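Equipment Planning FAQ: Robotic Assembly Cells
Trerkance Shared Equipment Office
Last revised April 14, 2026

Who should read this page?
Departments and tenant companies at the Dovidside site that intend to request a robotic assembly cell, or parts for one, in the next budget cycle. Requests for conveyors and packaging lines are handled under a separate procedure.

When are requests due?
Requests are accepted until the end of October. A request received after that is held for the following cycle unless the department can show that existing equipment has failed.

What does a standard request cover?
The arm, its controller, one gripper, the work table and the first set of part trays. Computers, cameras and network drops must be listed on separate lines. The Office will return any request that shows the cell as a single price.

Which table should we budget for?
The Office recommends a slotted aluminum table for any cell that will handle more than one product. Fixtures can be bolted anywhere along the channels and moved later without drilling. A flat steel top costs less at purchase but has to be machined each time the layout changes.

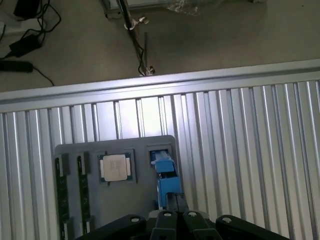
Memory modules and a processor in a recessed tray on the slotted table.

Are part trays included in the vendor's quotation?
Usually they are not. Trays and fixture plates are cut to the parts they hold, and most vendors quote them only after receiving samples. Please allow 14 working days for a quotation, and send two samples of every part. For planning purposes, enter $615 per tray. The figure will be corrected when the quotation arrives.

Should we request one gripper or several?
Begin with the smallest part in the job. Fingers that must reach into a narrow pocket need to be long and slim, and they may not suit heavier parts. If the job includes both, request a second set of fingers before considering a second gripper. Finger sets are charged to the consumables line.

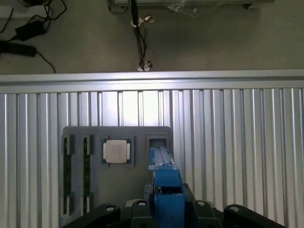

Floor space, power and cabling

How much room does a cell need?
The table, the arm's full reach and a walkway on every open side. Stands for lights or sensors are counted as part of the cell and must appear on the floor plan. Power adapters and power strips should be drawn in as well, together with the path of each cord.

Who pays for electrical work?
The requesting department, up to the wall outlet. New circuits are paid for by the site.

Approval and delivery

How long does approval take?
Complete requests are answered within 90 days. Cells to be placed in the Miranda building take longer, as the floor loading must be reviewed first.

May we buy from a vendor other than Clesavum?
Yes. Clesavum holds the current service agreement, but departments may submit a competing quotation. It must state the price of spare parts and the length of the warranty.

Whom do we contact?
Send questions to Lorena Sepúlveda, Equipment Planning, Trerkance Shared Equipment Office. Include your department code and the request number, if one has been issued.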